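Vurnuneck Clothing Exchange
Pre-opening checklist, December walk-through
Checked by: Teresa Hennessy
Start time: 7:30 a.m.

1. Front entrance and ramp
OK. Mat lies flat, handrail is solid. The new salt bucket is a big improvement!

2. Exit signs and emergency lights
OK. All lit on the test button. Back hall light came on right away this time, hooray.

3. Aisles between racks
Needs work. Coat racks on the Planau Street side have crept out again. I measured 30 inches at the tightest spot and we want 36. Pushed back and rechecked, now OK.

4. Rolling racks, wheels and locks
3 racks have a lock that slips. Tagged and moved to the stock room. The Hudach racks are still going strong, and I'd love to get more of them.

5. Fire extinguishers
OK. Pins in, gauges in the green. Tag on the stock room unit needs initials.

6. Extension cords and steamers
Needs work. Steamer cord was run under the rug by the fitting rooms. Moved to the wall outlet. Please keep it there, it works so much better for everybody.

7. Donation sorting, knitwear
Look over cuffs, hems and seams for loose yarn, pins and leftover tags. Pilling is fine for the dollar rack. Frayed edges go to the mending basket, and what a great pile we have for the Sutanto Room mending night!

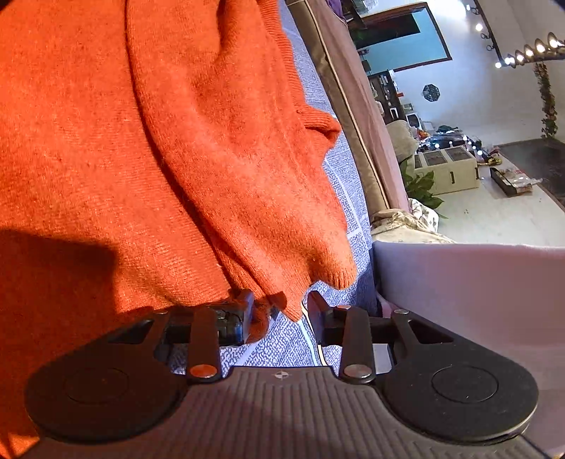
Item 7: orange ribbed knit, pills on the surface, frayed lower edge. Mending.

8. Stock room shelves
OK. Heavy boxes are on the bottom and the top shelf is clear to 19 inches below the sprinkler heads. Lovely job, whoever did this.

9. First aid kit
Low on small bandages. Added to the shopping list.

10. Step stool
OK. Feet grip well. Return it to its hook after use.

Open items: rack locks (4), extinguisher initials (5), bandages (9).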